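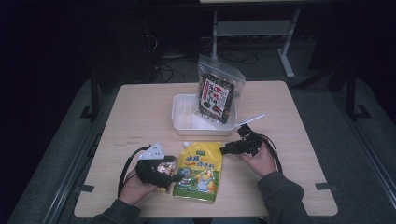
How I Record Grocery Sorting Demos With Hand-Held Grippers

I've been recording demonstrations for a tabletop packing policy since June, and people keep asking me how the sessions are set up, so I finally sat down and wrote it all out. This covers the recording part only. Training gets its own page once I've stopped changing my mind about it.

The task sounds easy: move a handful of packaged foods from the table into a tray, and sometimes back out again. Snack bags, pouches, small foil-wrapped things. I picked food packaging on purpose! Boxes and wooden blocks are nice to work with, but a policy that has only ever met blocks falls apart the first time it meets a pouch that sags when you pick it up by the corner.

What you need

A table you can leave alone for the whole session. A pair of hand-held grippers, one for each hand, cabled to whatever is doing your recording. A head camera, or anything else that sees roughly what you see. A shallow tray, and a box of objects to choose from.

I'd start with 6 objects and no more. My first box was overflowing and I ended up with lots of items that appeared in a couple of demos each and taught the model very little. Mix the shapes: something that stands up, something that lies flat, something small enough to fit between the jaws with room to spare. Mine includes a clear bag of seaweed snack, a yellow and green pouch of salad dressing with a little spout cap, and some shiny foil-wrapped bits.

Step 1: Get the cables out of the way

Do this before you turn anything on. Each of my grippers has its own cable, and if a cable crosses the front of the table it will catch on a pouch sooner or later and drag it (and then you've recorded a lovely demo of an object sliding by magic). I let the left one loop out to the left and the right one drop off the right side. Then reach both hands to the far corners of the table and check that nothing pulls tight.

Step 2: Check the markers and the jaws

If your grippers carry marker plates, wipe them. Fingerprints are enough to make tracking jumpy under a strong light. Open and close each gripper all the way while watching the readout on the recorder. On mine, the program is called Drolow, and it draws a small bar for each hand. If the bar doesn't reach both ends, recalibrate now. I once skipped this and had to throw out a whole afternoon in which the left hand apparently never closed.

Step 3: Set the starting layout

This is where most of the value is, and it's also the part you'll want to rush. The layout at the beginning of each demo should be different from the last one. Turn the tray a little. Slide the pouch closer to you or farther away. Stand the bag up inside the tray for one run and lay it down on the table for the next.

I used to think I was being random, and then Raymonde Vachon, who was training on my data, plotted the starting positions for me. I had a favorite spot! Nearly everything began just right of center, right where my hand likes to go. Now I use a printed sheet of layouts and work down it, and the sheet sends things to corners I would never choose myself.

Step 4: Say the task, then start

Before you press record, decide exactly what you're going to do and type it in as a plain sentence. "Put the salad dressing in the tray" is fine. Keep the wording the same for the same action, at least to begin with. If you do want variety in the language, add it afterward in a batch, where you can see all the versions side by side.

Start with both grippers open and held above the table, wait a beat, then go.

Step 5: Move like you mean it

Go slower than you would with bare hands, but keep it smooth. Some tips from the many demos I've had to delete:

Pick up pouches by an edge or a seam. Grabbing the fat middle squeezes the contents to one end and the whole thing swings.

For small foil items, come down from above with the jaws nearly closed. Wide open jaws tend to nudge the thing away.

Keep the idle hand in the air, off to the side. If it rests on the table it blocks the view, and the model may learn that resting is part of the job.

If you fumble a grasp but recover, keep it. I tag those as "recovery" and they've been some of my most useful data. If you fumble and reach in with your bare fingers to fix it, delete it right away – don't tell yourself you'll trim it later.

Step 6: End cleanly

Let go, lift both hands clear, pause, and stop the recording. The pause matters more than I expected. Without it my early policy would release the bag and then hover there opening and closing, as though it had no idea the job was over.

How many do you need?

For this table and these objects, I aimed for 200 good demos, and I do them in blocks of 66 with a proper break between blocks, plus a couple at the end to finish up. Your wrists will notice the grippers before your brain does. Mine start drifting lower toward the end of a block, and you can see it in the hand heights when you plot them.

After each block I watch 3 demos all the way through at normal speed, picked from the beginning, middle and end. I'm looking for dropped video, a gripper reading that doesn't match the jaws, and a task sentence that doesn't match what I did. That last one is the sneaky kind of mistake, and no script of mine has ever caught it.

Naming and saving

Put the date, the task and the layout number in the folder name, and write a short text file for anything odd: lights changed, new tray, different person recording. I copy everything to a second drive before I pack up the table. Rejected demos go in their own folder for a while too, in case I was being too picky.

Next time I'll go through how I split the demos for training and testing, including which objects I hold back completely.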